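Dye notebook, March, started 8:00 in the morning with bad coffee

Picking up from the last entry, where I said the indigo vat was "basically fine." It was not basically fine. Overnight it went from a respectable yellow-green to the color of a pond with a history, and the flower on top had collapsed into a few gray bubbles huddled against the side. Temperature had dropped because the heater mat was plugged into the outlet that goes off with the lights. I know this about the outlet. I wrote it on the wall myself.

Warmed it back up slowly, gave it a small spoon of lime and twice that of fructose, stirred without splashing, put the lid on and left it alone. Fathima says leaving it alone is the step I skip. She is right, and she has been right since the Clirkcombe batch, when I opened the lid so often that the vat took in more air than I did.

Vat notes

Volume is unchanged. pH strip read somewhere between two colors on the chart, as pH strips do. The meter is still waiting for a new probe from Lonano, who have our money and have sent us a very nice email.

By 11 the surface had a coppery skin again and the liquid underneath was clear amber when I tilted a jar of it at the window. Test strip of the plain cotton came out green, went blue in under two minutes. Good enough. I'm not writing "basically fine" again.

The Ó Gríofa order

They want 14 lengths of cotton flannel in what their note calls "a tired teal." Horácio read this aloud several times in different accents. The total is 2,530 grams dry, weighed after scouring, and that figure is the one to use for all the percentages below. The number on the delivery slip is from before scouring and includes whatever the mill puts in to make the cloth feel expensive.

Plan is weld first, then a light dip or two in indigo on top. Weld on cotton needs a proper mordant, so:

1. Scour with soda ash and a little soap, simmer, rinse until the water stops looking like tea. Done. The water looked like tea for a long time.

2. Tannin bath, warm, overnight. Done. Used the gallnut from the tall jar. The short jar is also labeled gallnut but smells like cinnamon and I'm not getting into it.

3. Aluminum acetate, then the chalk bath to fix. Done for all but two lengths, which were hiding under the bench.

4. Weld. Bring up slowly and keep it below a simmer, or it goes brown and sulky. Pinch of chalk in the pot to push the yellow.

5. Indigo, short dips, long airing. Squeeze below the surface on the way out. No wringing over the vat, Horácio.

Did two trial squares through the whole sequence. First one: weld at full strength, one dip. Came out a cheerful parrot green that nobody at Ó Gríofa has ever been tired enough to ask for. Second one: weld at half, two dips, then a quick pass through a very weak iron bath to knock it back. Much closer. Iron was 400 milliliters of the stock in the small tub and I'd go a bit under that next time, as the corner that went in first is noticeably duller than the rest.

Arguing about teal

We spent most of lunch on what "tired" means. Fathima's position is that it's a matter of gray. Mine is that it's a matter of lightness, and that a color can be pale and still be wide awake. Horácio's position was that the soup was good. I went looking for something in the right neighborhood to hold the squares against, and the nearest thing going was a tablecloth. Muted blue-green, thin white grid, soft and slightly fuzzy face. Fuzz matters more than I'd allowed for – the nap scatters the light and the color reads paler than the same dye on a smooth weave.
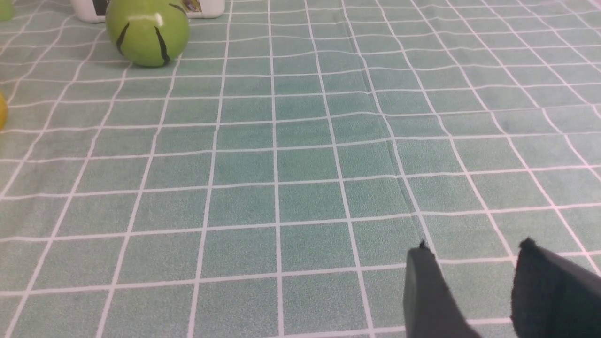 Things to stop doing

Judging color on damp cloth. It dries lighter every time and every time I am surprised.

Trusting the Livness lamp. It's sold as daylight, and I suppose it is, if you live inside a fish tank. Both squares looked identical under it and nothing alike at the window. Final matching happens at the window before three, or not at all.

Using the good tongs in the iron tub. There is now a gray bite mark on a length of silk that was meant to be primrose. The client for that one hasn't seen it yet. Fathima thinks an all-over iron dip and a confident invoice.

Left for tomorrow

Mordant the two strays from under the bench and chalk them before anything else gets wet. Third trial square: weld at half, two dips, iron cut by a third. Dry it completely before anyone has an opinion.

Ask Ó Gríofa for a scrap of something in the color they mean. I should have asked before the soup.

Move the heater mat to the other outlet. Moved, 5:40. Lid on, light off, mat still warm when I put my hand on it.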